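Progress report to Nanna Eskildsen, October 2023
Hjaltested evening language courses

In this period we held 32 lessons in two groups. The beginner group is full, and the second group still has two free places. Attendance was good until the harvest weeks, when many participants had late shifts.

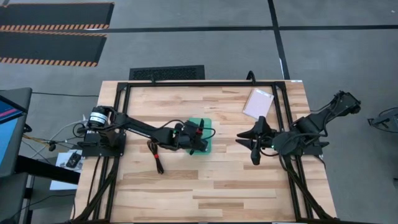 The textbooks from Tradow arrived late, so the teachers used their own copies for the first lessons. We have spent 249 euros on printing - this was not in the budget, and I ask to move it from the travel line. The final test will be held in February.

Chang-ho Kang
Course coordinator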